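# Forinlow 倒挂式桌面机械臂工作站

**固件 2 代 · 含 Flumeo 夹爪套件 · 含一段我们不太想写的说明**

Forinlow 是一套倒挂安装的桌面抓取工作站。机械臂从上方垂下来，桌面全部留给物件，操作者的胳膊肘也因此少挨几下。配套的仿真环境 Tilivum 随机附送，场景文件可以直接打开，改坏了重新下载即可。

买之前请先读完“已知故障”一节。销售同事希望把它放到附录，我们没同意。

## 基本配置

| 项目 | 内容 |
|---|---|
| 安装方式 | 顶部法兰倒挂 |
| 末端 | Flumeo 平行夹爪，两指 |
| 工作面 | 浅灰色孔板桌 |
| 建议作业高度上限 | 桌面以上 400 毫米 |
| 法兰到桌面最小净高 | 590 毫米 |
| 断电保持 | 关节抱闸（见下文，请务必见下文） |
| 仿真环境 | Tilivum，随机附送 |

## 已知故障：抱闸延迟

四月之前出厂的批次，在急停触发后，肘关节抱闸的吸合会比肩关节慢一拍。对落地安装的机械臂，这一拍的后果是手臂微微点个头，显得很有礼貌。对倒挂安装的机械臂，重力站在另一边，末端会向下沉 20 毫米才停住。

20 毫米听上去不多。夹爪正在桌面上方 10 厘米处发呆时，确实不多。夹爪正捏着东西往下放时，物件会被按到桌面上，接下来就看物件和手指谁更硬。首位报告此问题的用户 Montserrat Alcaraz 在工单里写的是：“你们的急停很灵，一按，它就把杯子按碎了。”工单的优先级当时被系统自动标为“建议”。我们后来也修了工单系统。

### 原因

控制器在急停时按关节编号依次释放抱闸电源，肘关节排在后面。这段逻辑从落地型号原样搬来，当年测试通过，文档齐全，签字的人也都还在公司，只是没有人把机器倒过来再测一遍。

### 受影响的机器

- 控制器铭牌批次为四月之前，且采用倒挂安装
- 自行把落地型号倒过来装的用户（我们知道你们在）
- 使用 Omoregie 第三方急停盒的用户，不论批次

Omoregie 急停盒串接在抱闸回路里，会再添一点延迟。盒子本身没有毛病，两样东西凑到一起才有。

### 处理办法

1. 停用“下放”类动作，直到固件升级完成。
2. 升级到固件 2 代，抱闸改为同时断电。
3. 升级后空载按一次急停，在夹爪下方放一块泡沫。别用手接。
4. 末端下沉仍然明显的，请停机并联系售后更换肘关节抱闸，运费由我们承担。

急停按钮在升级期间照常有效，遇到危险该按就按。杯子可以再买。

## 在 Tilivum 里复现

不想拿真机试的用户，可以在仿真里看这个故障。随机附送的“餐具与杂物”场景已经加上了抱闸延迟参数，打开“旧版抱闸”开关，在夹爪接近桌面时触发急停，末端轨迹会记录在日志里。关掉开关再跑一遍，对比两条曲线就行。
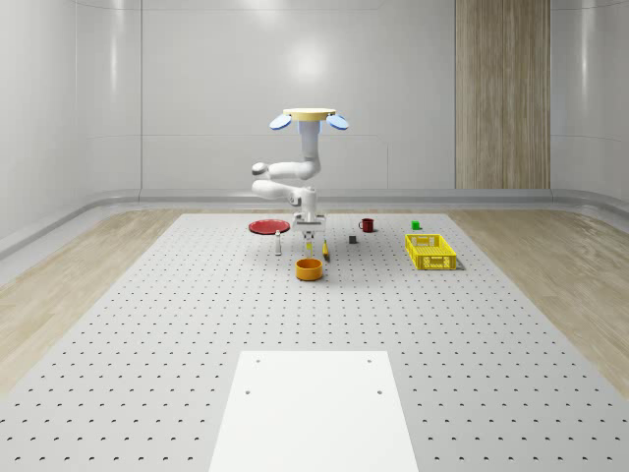 *Tilivum“餐具与杂物”场景：倒挂机械臂，夹爪处为黄色小物件，橙色碗在其前方。*

说明一点：仿真里的碗不会碎。早期版本的碰撞参数偏软，物件被压之后会若无其事地弹回来，内部评审时大家看了都很放心，这也是故障拖到客户那里才现形的原因之一。现行版本会在接触力超限时报警并中止运行。如果您看到报警，请不要去调高阈值。有人调过，是我们自己人。

## 保修与更换

受影响批次的抱闸更换不计入保修次数，也不要求保留原包装。被压坏的夹爪指尖可凭照片换新。被压坏的杯子按实际价格赔付，祖传的请提前说明。

申请更换时请提供控制器铭牌照片、当前固件版本，以及是否接有 Omoregie 急停盒。最后一项请如实填写，填“否”并不会让抱闸变快。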